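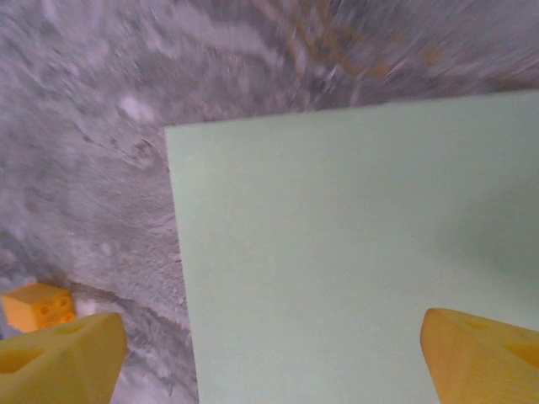

Reporting on Celebrity Lives
Week 2 handout: the airport sighting
Instructor: Derek Bloxham

Most celebrity items start from very little. A well-known person was seen somewhere, wearing something, with or without someone. This week we look at how a paragraph gets built on that, and what can go wrong.

Case for discussion

Singer Valentin Toma was seen at an airport in May with a new haircut and a woman the papers did not name. The first item ran to 209 words. By the next morning a gossip site, Pudalia, had a version of 850 words that called the woman his fiancée. No new reporting had been done. The writer had taken a reader comment and turned it into "friends say."

Terms to know

Peg — the recent event that lets you run the item now. A haircut can be a peg. An old breakup cannot, though it can go in as background.

Blind item — a story that leaves out the name but gives enough hints to guess it. Leaving out the name does not always protect you from a libel claim.

Walk-back — a later item that softens the first one. Toma's publicist got one from Pudalia, placed well down the page.

Gossip columns are older than film. For the seminar, read the 1857 society column in the course packet and mark each claim that has no source.

Assignment

Rewrite the Pudalia item using only what the first report supports. Keep the peg. Cut any feeling or motive you can't source — "looked smitten" counts as one. Bring a printed copy to class, with your sources listed on the back.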